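Ticket 161: Play kitchen set, missing and mixed pieces
Status: open
Raised by: Fengying Xiong
Site: Dimitriou playroom

Reported Thursday. The food set was put back incomplete and pieces from the Arnik tub had been mixed in. Oven door also reported as stiff. Requested a check of the table contents against the tub list.

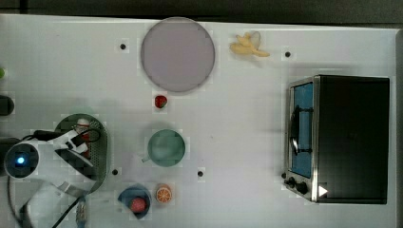
Page last changed: Thursday, 3:20 pm

Present on the table: lavender-grey plate, mint-green cup, small blue bowl with one round fruit in it, banana, strawberry, orange slice, green oval basket. The fruit in the bowl could be the peach or the plum; check the colour against the list before ticking either. Toaster oven is on the right with the door facing left.

Still to do: test the door hinge, sort the basket, return any Arnik pieces. Spare cups are in drawer 7 if the mint one belongs elsewhere. Ticket stays open until the list is signed.

Contact: Zevthorpe toy library desk | Back to top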